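Tulance opens second clothing repair and reuse shop in Witville

Residents of Witville will be able to have clothes mended, swap items they no longer wear and buy second-hand garments under one roof when Tulance opens its new shop on Khamphan Street this month. It is the second site for the reuse company, which has run a shop in Stonham for 4 years.

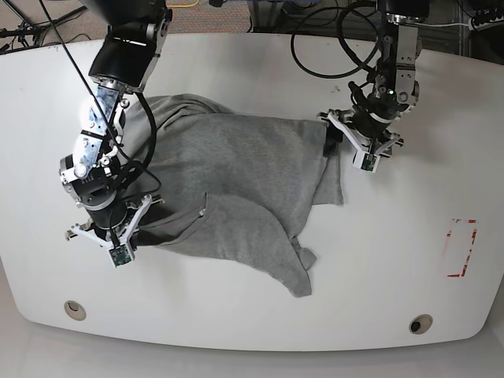 STONHAM, August 8, 2025 – The Witville shop takes over a former shoe shop that has stood empty since the previous tenant moved out. Tulance has signed a 10-year lease on the ground floor and basement. The front of the shop will sell second-hand clothing for adults and children, and the rear will hold a repair counter and two sewing stations.

Everyday cotton and knitted clothing will make up most of the stock. The company said tops and sweatshirts were the items most often brought to its Stonham counter, usually with split seams, small holes or worn cuffs.

"People will pay to have a coat relined but they feel silly asking about a T-shirt," said Boonmee Sriwong, the founder of Tulance. "We want them to ask. Most of those jobs are quick and the price is on the wall."

Repairs will be priced by type of job and paid for on collection. Customers may leave up to four items at a time. Work that cannot be done in the shop, such as leather repairs and large zips, will be sent to Stonham and returned the following week.

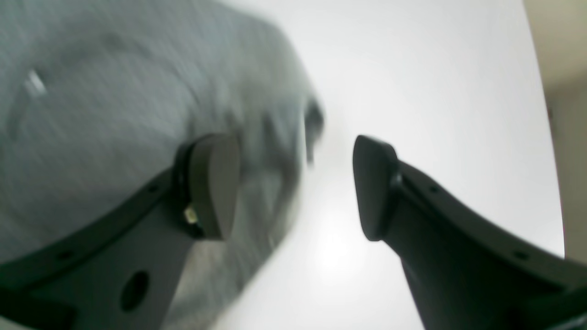
Tulance Repair and Reuse Team

Swaps will work on a points system already in use at Stonham. Each garment handed in is checked and given a number of points, which can be spent in either shop. Points do not expire – a change made in March after requests from customers. Clothing must be washed before it is handed in. The shop will not take underwear, swimwear or school uniform with a name sewn in.

A total of 468 people answered the company's survey on where a second shop should go. Witville was the first choice, ahead of two other towns, with many of those replying saying that they already travelled to Stonham by bus.

Items that cannot be sold or mended will be cut up for cleaning cloths or passed to a textile recycler.

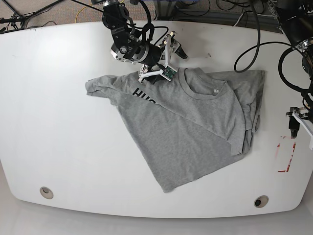 Opening hours and mending classes

The shop will open from 10am to 5pm, with the repair counter closing half an hour earlier. Evening mending classes will follow once the sewing stations are fitted. The first will cover hems, buttons and darning, and places can be booked at the till in either shop.

The Stonham shop will keep its present hours and staff. Tulance is recruiting a repairer and a part-time sales assistant for Witville, and application forms are available from Stonham.

Comments (3)

jean_w
Will points I already have from Stonham work in the new one? I've got loads.

Mossbank
Jean, it says either shop. My question is parking, as the old shoe shop never had any.

P. Harker
Pleased to see this. Do they do curtains or is it only clothes?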